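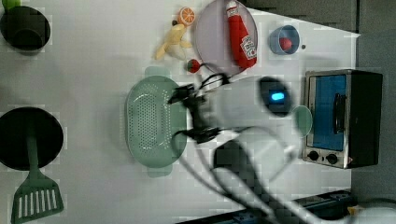

Fig. 1. Green colander, ketchup bottle and toy food on a white table.

Food Hygiene and Kitchen Practice
Handout 7: Washing, draining and storing of vegetables

In the last handout we looked at knives and cutting boards. Now we come to water. Many students think that washing is the easy part of the work, but in the practical test most points are lost exactly on it.

1. Before washing
Wash your hands first, also when you will wear gloves. Take off the outer leaves of cabbage and lettuce and put them in the compost bin. Potatoes and carrots with much soil are brushed in the left sink, never in the sink for salad.

2. Washing
Use cold drinking water. Leaves are put in a large bowl, moved gently by hand and lifted out, so that the sand stays on the bottom. Do not pour everything out together -- the sand will come back on the leaves. Change the water until it is clear. Do not use soap on any food. Berries are washed only shortly before serving.

3. Draining
A colander must stand in a clean sink or on a clean tray. Do not fill it to the top. For leaves, a wide colander is better than a deep one, as the lower leaves are not pressed. Let them drain well and dry them with a clean cloth or a salad spinner.

4. Storing
Washed leaves go in a covered box with kitchen paper and are kept in the fridge. Write the date on the lid. Raw meat is always on the lowest shelf, under the vegetables.

Exercise (in pairs)
Take 685 g of spinach from the store. Wash and drain it as in points 2 and 3, then weigh it again. After removing stems and bad leaves, the group in March had 613 g before washing. Write in your notebook how much your pair removed, and how much water was still on the leaves at the end.

For the next lesson
Read the chapter on cooling of cooked food in the Memska course book, page 70. Bring your apron and one clean cloth. The Wastik kitchen is closed for cleaning -- we meet in the Jono kitchen, on the ground floor.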